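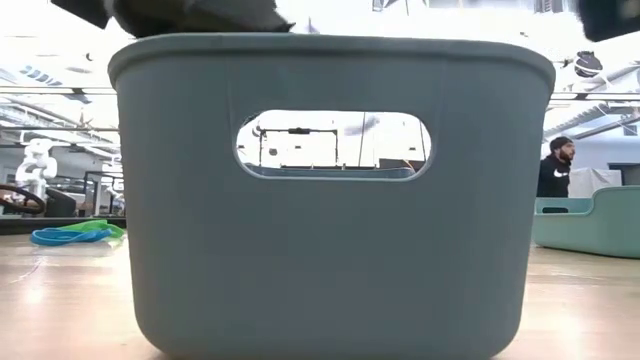
Kunststoffboxen im Keller: Deckel drauf oder offen lassen?

Wir sind im August in eine Altbauwohnung gezogen, zu der ein Kellerabteil mit Lattentür gehört. Die Wände sind gekalkt, der Boden ist Ziegel, und nach Regentagen riecht es muffig. Ich will dort Bettwäsche, Winterjacken und zwei Schlafsäcke lagern, dazu ein paar Bücher, die oben keinen Platz mehr haben. Gekauft habe ich bisher graue Wannen mit breitem Rand und ovaler Grifföffnung in der Wand. Beim Einräumen habe ich gemerkt, dass mir genau diese Öffnung Sorgen macht, weil da ja Luft und Viecher durchkommen. Andererseits lese ich überall, dass Textilien „atmen“ müssen und dicht verschlossene Kisten schimmeln. Was stimmt nun? Soll ich die Griffe zukleben, andere Boxen mit dichtem Deckel kaufen oder alles so lassen? Ein Hygrometer habe ich noch nicht. Heizen oder Strom gibt es im Abteil nicht.

Gefragt von Kellerkind_Nord
2 Antworten

Storimton

Kurz gesagt: Für Textilien im feuchten Keller nimmt man dichte Boxen, und zwar mit trockenem Inhalt. Das mit dem Atmen gilt für Sachen, die noch Restfeuchte haben. Wer eine Jacke nach dem Waschen einen halben Tag aufhängt und sie dann wegpackt, schließt Wasser mit ein, und dann schimmelt es natürlich. Ist der Inhalt wirklich durchgetrocknet, passiert in einer dichten Box nicht viel, auch wenn es draußen im Abteil feucht wird.

Deine Wannen mit Grifföffnung sind dafür nicht geeignet. Die Kellerluft geht im Sommer ungehindert hinein, und Silberfischchen und Motten kommen ebenfalls durch. Zukleben kann man probieren, ich habe das mit Gewebeband gemacht. Nach einem Winter löste sich das Band an den Rändern, und die Klebereste bekommt man schlecht wieder ab. Nimm die Wannen lieber für Dinge, denen Feuchtigkeit nichts tut: Blumentöpfe, Gartenschläuche, Campinggeschirr aus Plastik, Farbeimer.

Für die Bettwäsche würde ich Boxen mit umlaufender Dichtung und Klammern kaufen. Ich habe die von Mandetura mit 32 Litern, die lassen sich voll noch tragen. Größere Boxen werden mit Bettwäsche zwar nicht so schwer, mit Büchern aber schon.

So gehe ich beim Einpacken vor:

Alles waschen und komplett trocknen lassen, danach noch einen Tag im beheizten Zimmer liegen lassen.
An einem trockenen Tag in der Wohnung packen, nicht unten im Keller.
Zwei Beutel Silicagel dazu, obenauf.
Box zu und erst dann runtertragen.
Nicht direkt auf den Ziegelboden stellen. Ein paar Dachlatten darunter reichen, und zur Außenwand eine Handbreit Abstand.

Schlafsäcke bitte nicht zusammengepresst im Packsack lagern, egal ob Daune oder Kunstfaser. Die gehören locker in eine große Box oder besser in die Wohnung oben auf den Schrank.

Bücher würde ich gar nicht in den Keller tun. Papier nimmt die Feuchtigkeit sehr schnell auf, und den Geruch wird man nicht mehr los.

Tonimari

Bei uns stehen die Sachen seit 7 Jahren in normalen Umzugskartons im Keller und da ist nie was passiert. Kommt halt auf den Keller an. Kauf dir erst mal ein Hygrometer, die kosten nicht viel, und schau ein paar Wochen drauf, bevor du Geld für neue Boxen ausgibst. Wenn da dauernd über 70 Prozent steht, dann würde ich gar keine Textilien runterbringen.

Und im Sommer tagsüber nicht lüften! Das macht fast jeder falsch. Die warme Luft kühlt an den Wänden ab und dann ist es erst recht feucht. Früh um sechs oder spät abends, wenn es draußen kühler ist als drinnen.

Kommentar von Kellerkind_Nord

Danke euch beiden. Hygrometer ist bestellt. Die Bücher bleiben jetzt oben, die Schlafsäcke auch. In die grauen Wannen kommen die Gartensachen. Gibt es bei den Silicagel-Beuteln etwas zu beachten, muss man die irgendwann austauschen?

Kommentar von Storimton

Die mit Farbindikator nehmen, dann siehst du, wann sie voll sind. Viele kann man im Backofen bei niedriger Temperatur wieder trocknen, ich mache das bei 100 Grad. Schau aber vorher auf die Packung, manche Hüllen vertragen das nicht. Bei mir reicht es einmal im Jahr, wenn ich die Box dazwischen nicht dauernd öffne.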